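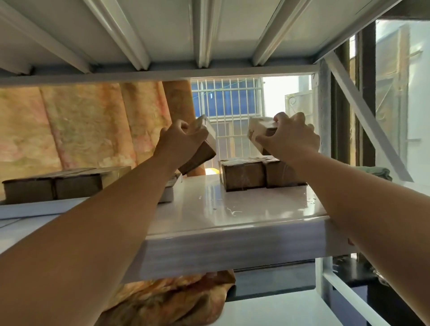
30/05/2026, Saturday – shelf task, student group Tostik

Present: Antigoni, Hamish, Craig (only until lunch), me.

We continued with recording the two-hand demonstrations on the white metal shelf. The task is still the same: take a small cardboard box in each hand, lift both, put them down in a new place on the same level. The episode counts only if both hands begin within one second of each other. Hamish complained that this rule is too strict, but I want to keep it until the Vorkmont round.

Recorded today: 17 episodes. Kept: 11. The total in the folder is now 1,737 frames after downsampling. The other episodes I moved to "rejected" and did not delete, so Fergus can look at them if he wishes.

Problems:

Light comes from behind the shelf and the surface is glossy. The box faces toward the camera become very dark and the tops very bright. The edge detector from Purves finds the reflection streaks and believes they are boxes. Craig proposed to put matte paper on the shelf. I would first try to lock the exposure, then paper.

When the forearm goes over a box, the tracker gives it a new ID after it comes back. Antigoni has a patch for this, not merged yet.

Tape on one of the boxes shines. Leave it, the competition boxes will also have tape.

Labels: please write "left" and "right" from the view of the person who does the task. Alasdair labeled one older batch the other way and I spent the whole morning on it.

Next time: exposure test, same boxes, same order. Somebody please wipe the shelf before we start, there are small specks on it and they show in the bright part. Antigoni has the key for Stindudstead.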